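Courses > Makeup Artistry > Unit 4 > Skin prep and brush hygiene notes

Okay, so last session we ran out of time on skin prep, and I promised I'd write up the rest. Grab your kit list and a pen, because I've changed my mind about a couple of things!

Prep first. I'm fussy about this. If the skin is flaky or greasy underneath, your base will slide or cling (usually in the spot the client cares about most). I start with a gentle cleanse, then a light moisturiser, then I leave it alone while I set out my colours. Smaranda Matei, who taught me, used to make us put our hands behind our backs while it soaked in. I still do it.

For dry skin I like the Jurness balm, warmed between the fingers and pressed in, never rubbed. For oily skin, use the Sturkel gel and keep it to the centre of the face. If your client is sensitive, ask before you open anything, and write the answer on the consultation card. 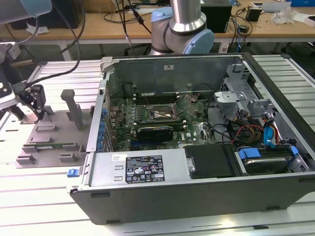
Now, brushes. You'll each have a set of 21 by the end of the unit, and yes, I do expect them all washed. Lukewarm water, bristles pointing down, a bit of mild soap in your palm, swirl, rinse, repeat until the water runs clear. Reshape the heads and lay them flat with the tips over the edge of the towel. Please don't stand them upright in a cup while they're damp, the water gets into the glue and you'll be picking hairs off somebody's cheek at a wedding!

Between clients, cream products come out with a spatula onto the palette. No dipping, ever. Mascara is disposable wands only, one dip per wand, then bin it.

Homework for June: do one full prep on a partner, bare skin to primer, and fill in both sides of the card. Nomvula Hlongwane is taking the practical group, so hand your cards to her. The reading is pages 52 to 60 in the Ó Dálaigh book, plus the colour wheel on page 182.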